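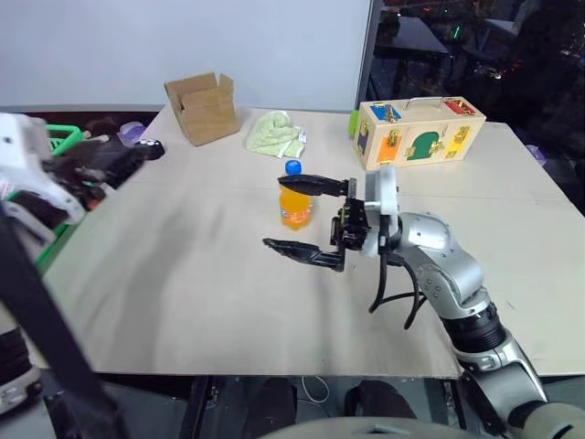
About Grondport

Grondport is a film restoration and subtitling company. We prepare feature films, mostly comedies and melodramas made for small domestic markets, for theatrical reissue and home release. Clients are archives, rights holders and distributors who have a print or a negative and need a finished master.

What we do

Scanning. Film elements in 35mm and 16mm are inspected by hand, repaired and cleaned before they go to the scanner. Shrinkage is measured at the head, middle and tail of each reel. Reels with advanced vinegar syndrome are stored apart and scanned first.

Picture. Dirt, scratches and splice marks are removed shot by shot. Automatic cleanup is used at a low setting and every pass is checked against the raw scan. Grain is kept. Grading follows a reference print where one survives. Where there is none, we ask the director or cinematographer, and the choices are written into the report.

Sound. Optical tracks are transferred at the original speed. Hiss is reduced only to the point where dialogue is clear. We do not make new surround mixes from mono.

Subtitles. Translation and timing are done in house from the restored picture, with a transcript in the original language. Comedies get a second translator - jokes that depend on wordplay are marked in the first draft and settled between the two.

Staff

Hsiu-ying Kwan, managing director
Valentin Crăciun, scanning and film repair
Wiebke Tiedemann, grading
Cheng-en Chiang, sound
Sigita Vasiliauskas, subtitles and translation

Capacity

The vault holds 1000 cans at a constant temperature. A feature of normal length takes 80 working hours in picture cleanup if the negative is in fair condition. Badly damaged material is quoted after inspection. We run no more than 6 features at a time.

The Inden series

Inden is our own home release label. It began with a pair of romantic comedies that had been out of circulation in any form. Each edition is limited to 600 copies and includes a booklet with the restoration report. New titles come out in December.

Sending material

Write to us before shipping. Include the title, gauge, number of reels, the element type and any known damage. Nitrate is not accepted at this address - ask for the separate instructions. Deliveries are received until 4 p.m. at the rear entrance. Viewing sessions for clients are held in the grading room by appointment.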